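The Pillow Problem: a housekeeping manager on the robots she has been promised

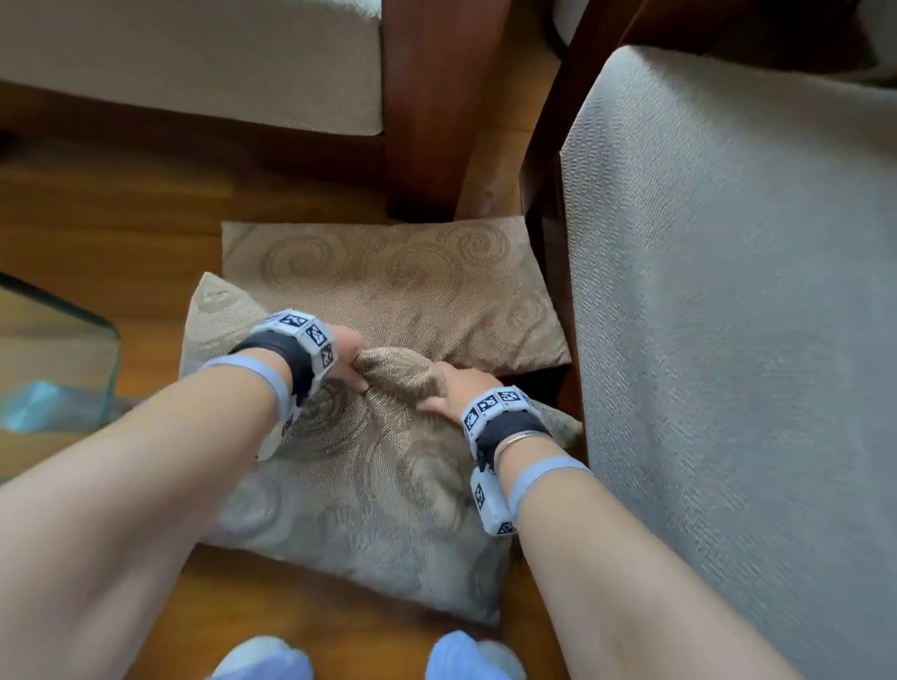
Can a robot tidy a living room yet?

Parts of one, slowly, and with a person close by to finish. Picking up a known object from a clear floor is within reach of several machines. Doing a whole room, in a house the machine hasn't seen before, at a pace anybody would pay for, is still out of reach.

That is the view of the woman who runs housekeeping for a group of 220 furnished rentals in and near Golton. She asked to be left unnamed, as she still has to sit across a table from the people who sell these things. We spoke at 7 in the morning, before her crews went out.

She has been through two trials. The first was a wheeled machine with one arm, made by Kedent, which spent the whole of March in a two-bedroom unit. The second, from a firm called Harms, had two arms and a much better brochure.

"The Kedent could pick up a pillow," she said. "I'll give it that. It picked up the pillow and put it on the couch, and the pillow was face down with one corner folded under. Then it went looking for the next pillow."

I asked whether that mattered.

"It matters to the guest. They've paid for a room that looks like the listing. My people grab a pillow with both hands, pinch the corners out, give it a smack and set it down, and they're looking at the next job while they do it. It takes them a few seconds. They couldn't tell you how they do it, either."

Soft things, she thinks, are where the sales talk falls apart. A cup is the same shape every time. A pillow, a towel or a fitted sheet is a new shape each time it is touched, and the machine has to work out all over again where the edge is. The Harms machine was allowed 490 seconds to strip and restack the cushions on one sofa. It needed more on most days, and on bad days it stopped with its arms out and waited for help.

"So then I've got a person standing there helping the robot," she said. "I'm already paying that person. She could have done the bathroom."

Harms told her the next version would learn from watching people work. Her answer was a shrug. She doesn't doubt that copying skilled hands is a better plan than writing rules for every cushion, but she has heard "next version" before. What she wants is a number: how many rooms in a row, with no help, in a building the company didn't choose. The best figure anyone has offered came from Odow, a smaller outfit, which said its arm had managed 832 pickups without a drop.

"Pickups of what? Off what? I asked if any were pillows and they said they'd get back to me." That was in December. She is still waiting.

She isn't against machines. Her crews use robot vacuums in the larger units and she would buy more — they do one thing, and a cleaner can kick one out of the way. She would also take a cart that followed people down a hallway, or anything that carried wet laundry up a flight of stairs.

"Carry the heavy stuff. Leave the pillows to us for now," she said, and went to hand out the keys.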